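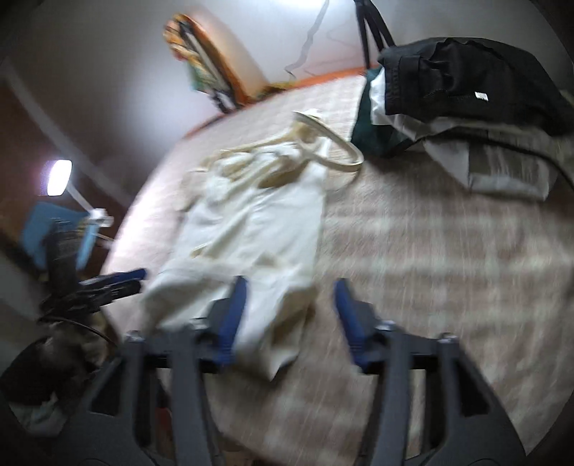
Welcome to the winter check sheet for the holiday cottage at Zindby, and thank you for keeping it up so faithfully. Please go through it slowly with a cup of tea to hand, and write your comments in full, as I do love reading them. Bedding comes first. A pale pink and cream plaid like this one is kind to the eye but hides small scorch marks in its checks, so hold every cloth up to the window before passing it.

Checked 2018-01-11

1. Smoke alarms. Both 2 tested, both good and loud. Comment: the landing one wants a new battery in February.

2. Electric blankets. Leads and plugs sound. Comment: the Valdovinos blanket is 13 years old now, bless it, and I have put it aside to be replaced.

3. Airing and ironing. Iron flex fine, heater guard fitted. Comment: thin things such as a strappy white camisole should be laid out flat on a cloth on the table, well away from the heater, and never draped over the guard, however chilly the morning!
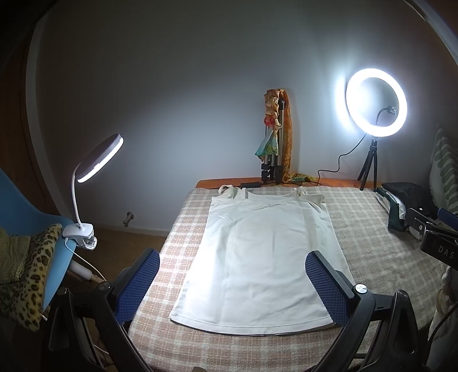

4. Stairs and handrail. Rail firm. Comment: fifth tread still creaks, but it is safe enough.

5. Key safe. Opens nicely on 745. Comment: spare key is with the Zodonthorpe office.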